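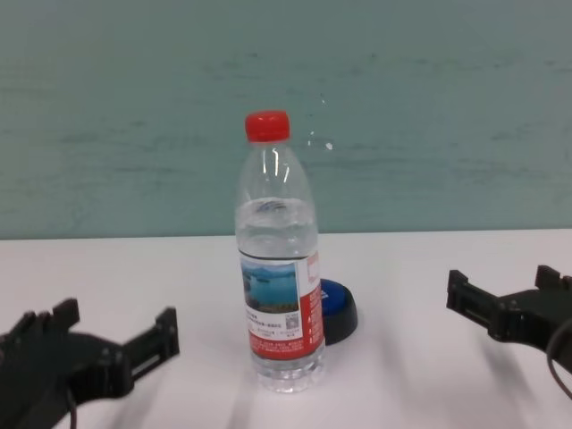 **Ticket 2000 – Synchro du catalogue Plemomari**
Ouvert par : Elspeth Munro
Statut : résolu !

Les étiquettes bilingues sortaient avec les accents cassés (« é » au lieu de « é »), uniquement sur les exports Gidunico.

- Cache vidé, service relancé : pareil.
- Export refait à la main : 19 fiches touchées, toutes importées en février.
- Encodage forcé en UTF-8 dans le connecteur Inent : ça marche, et du premier coup !

Franchement ravie, l'import passe en 3 minutes et les cédilles sont superbes. Un grand merci à l'équipe Conneely pour la piste de l'encodage. Reste à corriger le modèle 7, même réglage.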